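Zacharopoulos
@zacharopoulos_writes
April 25, 2023

1/ OK, I did the thing I've been putting off for ages. I rewrote my whole resume from a blank page and I have so much to say about it. Thread!

2/ Background: I've been in warehouse scheduling and then customer support for 13 years, most of it at Viter here in Lelasstead. My old resume was one file that I kept adding lines to. It still had a typing course on it (with the score!).

3/ Starting from blank was the best decision I made. I tried editing the old one first and spent a whole evening moving commas. Every line felt like it had earned its place just by being there so long.

4/ So I opened a new document and wrote down everything I'd done at work that I'd happily talk about for five minutes with a stranger. Messy, no formatting, full of spelling mistakes. That list turned into the resume and it was so much easier to write!

5/ Stuff that made the list and was never on the old version: I rebuilt the holiday rota so people could swap shifts without emailing me. I wrote the returns guide new starters still get on day one. I trained most of the evening team. How was none of that on there??

6/ Stuff that came off: the typing course, "good communicator," my high school subjects, a summer job painting fences (loved that job, but still), and the line about references on request.

7/ The summary at the top took me longer than everything else put together. Mine was a big gray paragraph of nothing. It's now two sentences – what I do, and the kind of job I want next. I read it out loud in the kitchen until it sounded like me.

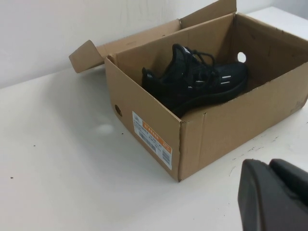

Black sneaker, open box.

8/ Job ads! Print a few out if you can. I took five for the kind of role I'm after and went at them with a highlighter. The same words kept coming up: scheduling, handover, escalation. I do all of those every week and my resume called them "various admin duties."

9/ I want to be clear that I didn't stuff the words in everywhere. I used them where they were true. There was one, "forecasting," that I've only ever helped with, so my resume says I helped with it.

10/ Layout: plain. One column, one font, black text. I paid for a fancy template a few years back with little bars showing how good I was at Excel. Four bars out of what? I loved those bars and they had to go.

11/ Length: two pages. I tried for one and ended up with tiny print and no margins, and my eyes hurt. Two with some breathing room reads so much better.

12/ Then I saved it as a PDF and opened it on my phone, and wow, do that. My address had jumped onto its own line and one date was hanging off by itself. Five-minute fix, but I'd never have seen it on the laptop.

13/ Cover letters. I keep one decent base letter now and rewrite the first paragraph completely each time. The first one I sent with this setup went to Trindero, for a team lead job, and I was really happy with it – first time I've ever hit send without feeling a bit sick.

14/ And they called! Interview is in June, they're hiring ahead of a new site. No idea how it'll go, but they asked about the returns guide on the phone, which only went on the page because of that messy list. I was grinning the whole call.

15/ If yours is old and stale, give it one evening and a blank page. Start with the list. Don't touch the fonts until the words are done. And send me your before and after summaries if you want another pair of eyes, I'm weirdly into this now.

Last updated: April 25

Comments

marshlark: The skill bars!! I had those too. I gave myself full marks for teamwork.

tidy_desk_88: Would you still go with two pages for someone just out of college? I've barely got enough for one.

zacharopoulos_writes: @tidy_desk_88 One is great if that's what you've got! I wouldn't stretch it. Put your course projects in if you did the work yourself.

pennyroyal: Printing the ads is such a good idea. Doing that tonight. Good luck in June!

oldgoatroad: I hire for a small shop and I'd second the part about plain layouts. We had nearly 200 applications for our last opening and the columns and icons made my head spin.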